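Nutcombe Open Day

The Nutcombe Open Day is a yearly public event held each August at the Nutcombe robotics workshop, at which visitors are invited in to watch household robots being prepared, tested and driven, both in the flesh and in computer simulation. It is best known for its simulated tidying demonstration, in which a two-armed robot is set to work in a small make-believe room full of oddly assorted belongings, and for the long and friendly question sessions that follow. The event is free, lasts a single day, and is generally spoken of in the area simply as "the robot day."

Background

The workshop occupies the upper floor of the former Martinelli building, a long brick structure that was put up for a maker of kitchen scales and still has the firm's name in faded letters over the loading door. The robotics group moved in after the scale works closed, taking over the packing hall first and the old drafting office later, when it became clear that people who write software and people who drill into metal do better with a wall between them.

The idea of an open day grew out of the neighbors' curiosity. The workshop's windows face the bus stop on the other side of the street, and passengers waiting there in the evening could see an arm going up and down behind the glass without having the least notion what it was for. A sign was put in the window on a Tuesday inviting anyone interested to come up and see, and 33 people climbed the stairs that week. The following summer the visit was given a proper date, a printed program and a table with lemonade, and it has kept all of these ever since.

The day

Doors open at ten in the morning, and visitors are taken around in groups of no more than 28, that being the number of folding chairs the demonstration room can hold with the aisle left clear. Each tour begins in the packing hall, where the older machines are kept. These include a wheeled base that carries nothing at all but is very popular with small children, who are allowed to steer it around a ring of traffic cones, and a single arm bolted to a bench that has been stacking and unstacking the same set of cups for several years.

From there the group passes through the drafting office, where the walls are still marked with the pencil heights of the scale works' shelving, and into the demonstration room. The lights are lowered for the simulated part of the program and raised again for questions. Most groups spend longer on the questions than on anything else, and the afternoon tours have a habit of starting late as a result. The organizers long ago gave up printing an exact closing time and now write "late afternoon" on the poster.

The simulated demonstration

The centerpiece of the day is run in Odolik, the workshop's own simulation program. Odolik draws an indoor room, places a robot and a number of objects in it, and works out how everything would move if it were pushed, lifted or dropped. The robot's control software is connected to this room in much the same way as it would be connected to motors and cameras, so that a routine can be tried many times over before any real furniture is put at risk. The present library holds 121 rooms. Visitors are asked to pick one by calling out a number, and the staff load whichever room comes up, including the ones they would perhaps have preferred to leave for another day.

The rooms are put together by a part of the program that chooses wall coverings, floors, furniture and belongings more or less freely, and this gives them a character that many visitors remember better than the robot. Colors are bright and seldom match. Things turn up beside one another that would hardly share a room in an ordinary home. The developers explain that a robot trained only in neat beige bedrooms tends to be lost the moment it meets anything else, and that a wide spread of surfaces and shapes helps its vision system learn what matters. All the same, it is plain that the staff have become fond of certain rooms, and a few have nicknames.

During the demonstration the view on the large screen is set from above and behind the robot, looking over its body and along its arms. This is the view the operators themselves use most. It takes newcomers a minute or two to get used to, particularly those who expected to see the robot from the front like a character in a film, but it has the great advantage of showing what the grippers are reaching toward.
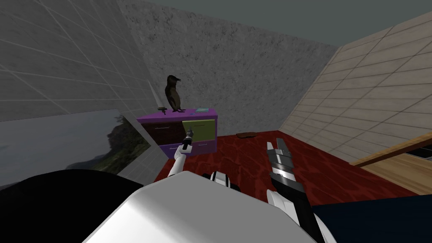 A room in simulation, with a small dark gray cylindrical object in the left gripper, in front of the cabinet drawers, and the right gripper open over the red carpet.

A presenter talks the audience through the routine as it runs, pausing it whenever a hand goes up. Grasping is usually the part that draws the most questions. People who have never given a thought to picking up a small object are often surprised to hear how many decisions go into it — where to place the fingers, how firmly to close them, how to bring the arm back without knocking into a drawer handle on the way. Presenters like to invite the audience to pick up a pencil from the floor and notice what their own elbow does, and a good deal of cheerful shuffling follows.

Attempts that go wrong are shown along with those that go well. If an object is dropped, the presenter resets the room and lets the robot have another turn, and regular visitors have been known to applaud a second try more loudly than a first.

Hands-on session

After the screen demonstration, visitors may take the controls themselves. The workshop sets out 2 driving stations, each with a pair of hand controllers and a smaller screen, and a line forms quickly. The task is kept simple: move an arm to an object, close the gripper, lift. Children as a rule get the hang of it sooner than their parents, and grandparents who have spent their lives sewing or mending clocks are said by the staff to be the best of all.

Partners and reception

The event is supported by Brornevura, a local supplier of motors and cable, which lends the folding chairs and provides the lemonade. Schools in the district have taken to sending classes to the morning tours, and the workshop prepares a short worksheet for them with a drawing of an arm to be labeled.

Comments in the visitors' book are mostly kind. The stairs come in for regular complaint, as does the heat in the demonstration room once the door has been closed for a while, and a goods elevator at the rear of the building is now opened on the day for anyone who would like to use it. A second large screen has been requested several times by people seated at the back.

See also

Martinelli building
Odolik (simulation program)
Household robots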